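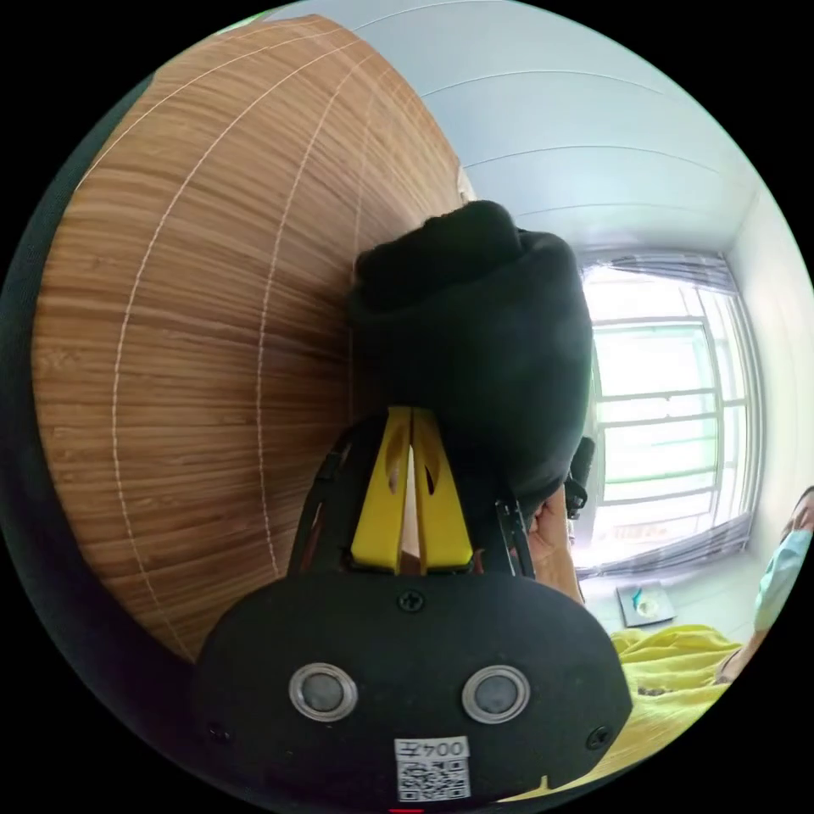

Milena Dvorak, teaching assistant, Robot Learning Laboratory, Cerkbridge

Handout 4. Collecting demonstrations with the hand-held gripper

Please read these notes before your first collecting session. They repeat the second half of the lecture and add some points which I had no time to explain.

1. Why we collect by hand

In the first part of the course we moved the arm with a joystick. It is a good exercise, but it is slow, and the motions are not like the motions of a person. With the hand-held gripper you do the task yourself, and the camera on the tool records what the fingers meet. The policy later sees the same kind of view when the gripper is mounted on the arm. For this reason the camera must not be moved on its holder between sessions.

The view is a fisheye view, so straight things become curved. On the wood surface on the left the grain bends strongly near the border, and the lines on the ceiling bend also. Do not correct this before training. Our Koneck scripts expect the raw picture.

2. What is one example

One example, or episode, starts when you begin to record and ends when you stop. It contains one attempt at one task. If you make a mistake and then repair it, keep the episode and write "recovery" in the log. If you only stop in the middle, mark it "discard". Do not delete files yourself.

The number on the white sticker at the back of the housing goes into the first column of the log. It can be upside down in the view, so please read it from the tool in your hand.

3. The place

We want many rooms and different light. A bright window is allowed, and also a person standing at the side with a face mask, or a yellow cloth lying near the window. The policy should learn that such things do not decide the motion. But between the two yellow fingers the view should stay clear in most of the episode. When your other hand must come close to the jaws, write this in the remarks.

4. Size of the set

The Bullska set from November has 1072 episodes. After checking, 97 of them were marked "discard", most often for a late start of the recording. Each group adds 16 episodes per task. Please change the starting position every time, even if it feels unnatural.

5. To hand in

The log and the raw files, in one folder with the name of your group, by 25th January. Write also half a page on this question: which of your episodes would confuse the policy, and would you still keep them?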